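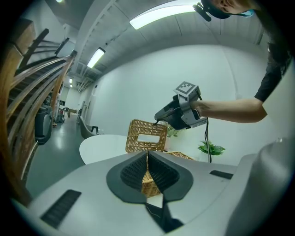
Handheld demonstration gathering with wicker baskets. One gripper holds the basket weave; a second handheld gripper, with a square marker on top, is held by a person at right.

Handheld demonstration gathering (also handheld gripper collection, or in older Hokach papers "walk-up collection") is a way of getting training examples for a robot learning system without using the robot. A person holds a gripper in the hand, does the task, and a camera on the gripper records it. The recordings are later turned into gripper paths and used to train a policy. Usually grouped with teleoperation and kinesthetic teaching under learning from demonstration.

Background

Early example sets mostly came from teleoperation. Slow work, one robot per operator, and the robot had to be moved to every new room. Handheld tools took the arm out of the loop. The operator's own arm does the reaching, only the hand end resembles the robot. Lab groups took it up first, then contract collectors such as Clulgate, who run sessions in offices, hallways, kitchens and lobbies.

The term "walk-up" comes from the Hokach field guide, where a session could be started at any table with no setup beyond a map pass. Later editions dropped the word but it is still heard.

Equipment

A typical kit has 2 handheld grippers, left and right, each with its own camera, usually wide-angle. Finger pads are soft and meant to match the pads on the target robot. If they don't match, grasps learned from the data tend to slip or close too far. Cables go to a recorder or a battery pack, depending on the kit.

Many kits carry printed square markers, black and white, in a blocky pattern. These are called fiducial markers. Use varies - some pipelines read them to place one gripper relative to the other, some use them only to check finger width, some ignore them and rely on visual tracking alone.

Procedure

Practice differs between groups. The Jacobs protocol, widely copied, goes as follows:

Map pass. Operator walks the gripper slowly through the work area, then around the table, before any task is recorded. 20 seconds minimum.
Width check. Fingers opened and closed fully, both hands.
Episodes. One task per recording. Start with hands apart and in view, end with the object released.
Reset. Objects moved to a new starting position. The reset is not recorded, or is recorded and cut.

A Jacobs session is 53 episodes, a number kept from the first published set. Other groups stop at whatever fits before lunch.

Operators are told to move at an even pace and not to twist the wrist in ways the robot arm can't follow. Episodes that break this are thrown out when the path is checked against the arm's limits.

Objects

Common choices are cups, folded cloth, boxes, bottles and baskets. Wicker baskets are considered a middle-difficulty item. Woven sides give a pinch grip plenty to catch on but the surface is uneven, and a rim or a handle opening allows more than one correct grasp. Two-handed tasks with baskets include lifting, turning upright, stacking and passing from one hand to the other.

Having several right answers is a known problem for simple policies, which average between grasps and close on nothing. Sets meant for such policies normally fix the grasp in advance. The Hosance basket set does not, and lists the grasp type per episode insted.

Data quality

Main causes of rejected episodes:

Tracking loss, often near blank white walls or shiny floors
Motion blur from fast moves
Marker hidden behind the object or the other hand
Gripper opening not logged
Object out of view at the moment of grasp

In the Hosance set 67 episodes were rejected in the first review, most for tracking loss. Rooms with more going on in the background - stairs, plants, furniture - generally track better than bare ones, though moving people cause trouble.

Criticism

The method records no force unless sensors are added to the fingers. It also says little about the rest of the arm, so a path that is easy for a person may be out of reach for a fixed robot. There are privacy concerns too. Wide-angle cameras pick up faces, screens and passers-by, and not every set is blurred before release. Clulgate blurs on upload, Hokach after review.

Some authors argue the term "robot data" should not be used for sets where no robot was present. Usage is not settled.

See also

Imitation learning
Teleoperation
Fiducial marker
Bimanual manipulation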